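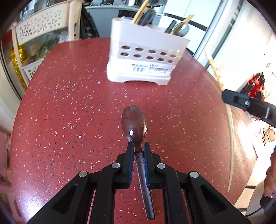

Spoon and utensil caddy on the red speckled table, label still on.

Home | About | What We Test | Contact

About Sterndale Kitchen Notes
By Aníbal Puma, updated in May

We review the dull things people keep next to the stove. Caddies, drying racks, spoons, drawer dividers. Alcides Arboleda and I started the site after buying a drawer organizer that promised to "transform" our kitchen. It held forks. The old one held forks too.

So we don't believe much of what gets printed on packaging. If a maker says a holder keeps everything tidy, we fill it the way a normal household would, with chopsticks, a knife and a ladle all fighting for space, and use it through ordinary dinners. Most holders are fine. A few tip over when the heavy stuff goes to one side. We have yet to meet one worth paying double for.

We have doubts about drainage holes as well. Every brand brags about them, and we still find a puddle in the bottom of plenty of caddies. Arched feet may help. We'd like to see more proof before we say so.

Sterndale has 2 people and one kitchen. We buy what we review and we don't take samples. Fomura once offered us a full set of spoons and we said no, then bought one spoon and found it ordinary. Readers tell us we are too hard on storage products. Maybe. We'd still ask what was wrong with the jar you had.

If you think we got something wrong, write to us. Alcides reads the mail, usually after lunch, and he argues back.

Recent reviews
Kikuchi chopstick rest: do you need one?
Jinach drawer divider, second look
Ladles that won't fit in anything
Is a knife safe in a caddy?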